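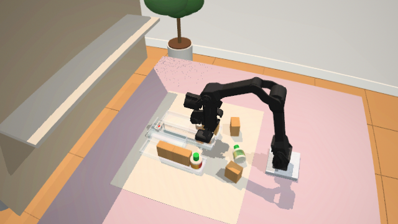

Planning is the part people blame last, according to Jalen Pettigrew, and by then they have usually rewritten everything else. He has spent long enough on Palomino, the motion planner at Astthorpe, to have been the one blamed, and he has kept the emails.

The task that takes up most of his working day sounds like a chore you would give a child: blocks and small bottles, a pair of clear trays, one arm. It runs in simulation, where the only thing that can be broken is the schedule.

"Everyone thinks the simulator is the easy version," Pettigrew said. "It is, for gravity. Gravity has never given me any trouble. Trays give me trouble."

The walls are the issue. A tray is thin and long, and a planner that treats it as a solid box will never agree to reach inside. A planner that ignores it will drive the fingers straight through the side and report success. Palomino did both, in consecutive releases.

"We had a version that was very polite and did nothing," he said. "Then we had a version with a 100 percent opinion of itself."

The fix was dull. Each tray is now split into separate collision pieces, a floor and its walls, and the safety margin shrinks from 40 millimeters to 8 once the gripper is lined up for the descent. A plan that can't be found in 2 seconds is dropped, and the arm backs off and tries another grasp. Pettigrew wanted a longer limit. He was outvoted by people who had watched it think.

Bottles standing up are handled well. Bottles lying at a slant are handled, in his word, "eventually." The grasp sampler likes to come straight down, and a tilted cylinder offers it very little to like. He has added side approaches, which then run into whatever is standing next door.

Testing happens overnight through a tool called Vuko, which shuffles the objects and replays about 2,000 layouts before breakfast. It sorts the failures by cause. The largest category is still "other."

"I wrote that category," Pettigrew said. "It was supposed to be temporary."

The next release is planned for July — he would not say which one. Asked what will be in it, he mentioned better logging, a cleaner config file and a new name for "other."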